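4. Setting out the mat and blocks

Before you start: table cleared, hands dry, cloth shaken out. Allow around 5 minutes.

1. Lay the cloth pattern side up. Let it hang over the edges – don't tuck it under.
2. Smooth out big creases. Small ones OK.
3. Put the cardboard sheet on top. Any angle will do, as long as it sits flat.
4. Check the sheet for bent corners. Bent = swap it, spares are in the Jedmont carton.
5. Large block first, then the small one. Leave a gap for fingers.

Note: sheets get grubby fast. Change after 40 uses or when the colour goes patchy, whichever comes frist.

Caution: no tape on the cloth. It lifts the print. Ask Albane Sabatier if the sheet keeps sliding.
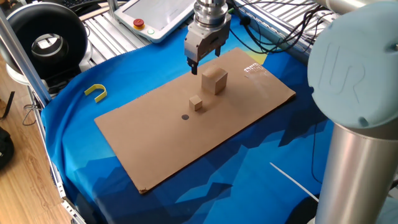
Block spacing matters more than the angle of the sheet. Keep both blocks fully on the cardboard, small one just in front of the large one and a bit to the side. Sheet can sit diagonally across the mountain cloth, no problem. Leave the dark dot on the cardboard uncovered – same with the yellow U-shaped piece, it stays on the cloth beside the sheet, not on it.

6. Packing up: blocks into the bag, sheet flat, cloth rolled. Dont fold it.

Missing a block? See section 14.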